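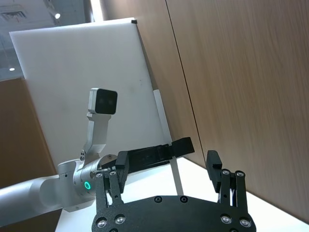

Nazanin Zarei
My brother reckons our councillor in Sulthorpe can't be recalled at all, however many of us sign. She switched parties in November and hasn't held a surgery since. I've got up to 100 names on paper. Is he right?

Abbas Esfahani
He is, I'm afraid. We tried it in Bireck ward and got a polite letter back, all of 7 lines. You can still hand the petition in and ask for it to be read at full council, which we did, and it was at least awkward for him!

Csenge Gulyás
Check your council's own petition rules first (ours wanted addresses as well as names, and we had to go back round 31 houses, in the rain). Then ring the clerk and ask for the next deadline.

Régis Deschamps
They're all the same. Vote her out.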